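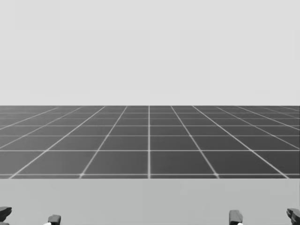

By Mylene Gatchalian, Layug product pages. Last revised 2022-12-01

Lalero Bench Rules Pack, for two-arm cells

Most two-arm cells have rules. They live on a sticky note, and the sticky note lives under a coffee mug. The Lalero pack puts them in the simulator, where the arms have to read them before they go near your real table.

Every session starts from a bare tabletop and both grippers parked low, well apart, with clear space between the pairs of fingers. If your program can't begin from there, it doesn't begin. People complain for a week and then stop.

What you get
Parked-start check, run before each session
Shared-space rule: one arm in the middle at a time, unless you sign for the exception
Speed limits for 8 task types, editable, with a log of who edited them
Sign-off sheet in plain English, one page, large type

The plain gray room is the default. Rogelio Espiritu on our support desk has been asked for plants. There will be no plants before February.

The pack does not replace the risk assessment for your physical cell. It will not stop a real arm, and it has no opinion on your fencing.

Works with Sirketero 6 and later. Part no. 305. Single-site license, $93 a year. Jasholm customers already have it under Extras, where it has been sitting unopened.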